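The price on the first page

Ayman Dabbas has bought tractors, a bakery line, two ambulances and, on one occasion he prefers not to discuss, a hovercraft. He is head of purchasing for Flultstead, a group that lets furnished flats to people who stay for a month and leave behind an astonishing number of phone chargers. Last year the board asked him to look into robots. They had seen a film of one folding a towel.

"They wanted to know what it cost," he says. "So I asked what it cost. I was told it depended. I've been buying things for a long time and that is usually when I put my coat back on."

He kept his coat off, as it happened, and the result is a budget that runs to 386 lines. I have read all of them. The robot itself is line 12. Everything before it is about lifts.

Lifts matter because Flultstead has 1,000 flats and almost none of them are on the ground floor. A machine with legs can, in theory, take the stairs, and the brochures are keen on this. The insurer was less keen. So the robot would go up by lift, and the lift would need to be told that it was coming, and the firm that looks after the lifts would need to be paid to let it be told. Dabbas had set aside nothing for this. He now sets aside a sum he describes as "a decent car".

Next comes the matter of what the thing is for. Turning round a flat between tenants is a long string of small jobs, most of them dull and each of them slightly different from the last time. Beds, bins, the inside of the microwave. The board had pictured one machine doing the lot. The two suppliers who made it to the second round, Rolov and Twal, each offered to start with the living room and see how everyone felt.

"Living rooms are where you start if you want to keep your customer," says Hadi Saliba, who spent years selling factory equipment and now advises people on how to avoid buying it from people like him. "There's no water in there and very little glass. You tidy a sofa, everyone claps. I'd charge extra for the clapping."

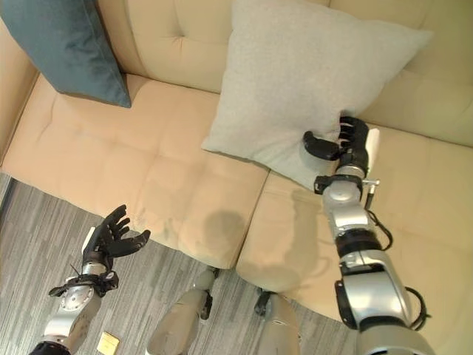

Saliba's advice to Dabbas was to cost the cushion first. Take the smallest job you would happily pay for, he says, and work out what it costs you now, with a person doing it, including the walk down the corridor. Then work out what it costs with a machine doing it, including the person who stands beside the machine. Most buyers leave out the second person. Saliba has seen business cases in which this person was listed under "other".

Dabbas did the sum and found that his cleaners spend very little of their time on cushions. They spend it waiting for keys. The cheapest bit of automation in the whole file turned out to be a new set of door locks, and he bought those in July without telling the board they were a robot. They have since been very pleased with them.

That left the real purchase. Rolov wanted to sell outright, with a service contract on top. Twal wanted to rent by the hour, with a minimum of 3,000 hours, and an hour was to be counted from the moment the machine was switched on. Dabbas asked whether charging counted. There was a pause on the line, he says, of the sort you could have charged a battery in.

He has come to enjoy the contracts. One draft made Flultstead liable for damage caused by "unusual furniture", with no definition, and he sent back photographs of the entire contents of a flat in the east block and asked them to circle the unusual items. Another promised spare hands within 4 working days, but it didn't say who would fit them. Hands have a line of their own in the budget now, as do cables, spare batteries, a trolley, and a cupboard to put all this in. The cupboard was the hardest to get approved. Space in a lettings firm is money, and somewhere in the building a paying tenant could, at a pinch, be sleeping in it.

Training was another surprise. He had taken it to mean training for the staff, and budgeted for a morning and sandwiches. The suppliers meant training for the robot, in his flats, on his sofas, for weeks, with the rooms off the market while it went on. Lost rent went in at line 214. It is one of the largest figures on the page and it was missing from both quotes.

What Flultstead has agreed to, as of September 2022, is a trial in a single building, called Orero, living rooms only, with a break clause that Dabbas wrote himself and is rather proud of. The board has asked whether there will be a film. He has added a line for it, near the bottom, just under the sandwiches.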